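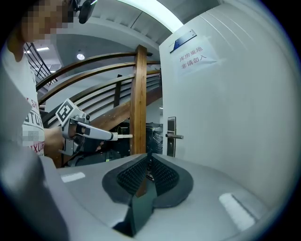

Slide 1 — À porta do depósito, com a garra de mão.

Boa tarde. Vou falar do projeto do nosso clube de robótica, o Orbridge: ensinar um robô a abrir portas a partir de demonstrações feitas por pessoas.

Começamos em outubro. A meta era gravar 600 demonstrações em portas comuns, com maçaneta de alavanca. A dobradiça ficou para a segunda fase.

Falar devagar nesta parte. O marcador preto e branco em cima da garra serve para recuperar a posição dela em cada instante. Se a mão tapa o marcador, a gravação vai para o lixo. Perdemos 86 assim.
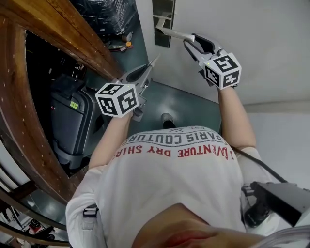
Slide 2 — Duas garras, a da direita junto à maçaneta.

Pontos a dizer:
Cada garra leva um cubo com marcadores em mais de uma face.
Aproximar a garra com os dedos abertos e só fechar depois de alinhar com a ponta da alavanca.
Quem grava usa as duas mãos, mesmo quando a tarefa pede uma.

Resultado até agora: 21 portas diferentes no conjunto. Falta treinar com portas que abrem para dentro — avisar que o próximo grupo fica com isso.

Perguntas no fim. Se sobrar tempo, mostrar a planilha.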